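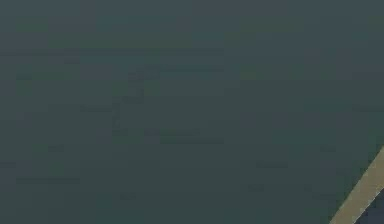 Simulated camera view, gray-green surface with a tan strip at lower right.

I have grown very fond of dull camera views, and I'd like to put in a good word for them. When we started comparing camera placements in simulation back in April, I wanted every view full of gripper (I suppose we all do, it's the fun part!), and I picked the Plotis mount over the Prurner mostly on looks. After 300 runs across 12 placements I've softened quite a bit. A plain stretch of surface with one tan strip in the corner gives you a clean diagonal to check your camera angle against, and it shows you how blotchy your compression gets in the darker shades, which a busy view will happily hide from you for weeks. So before you spend money on a third camera, please, look at what your first one sees with nothing in front of it. I'd give that a whole afternoon, and I'd do it again for every new mount.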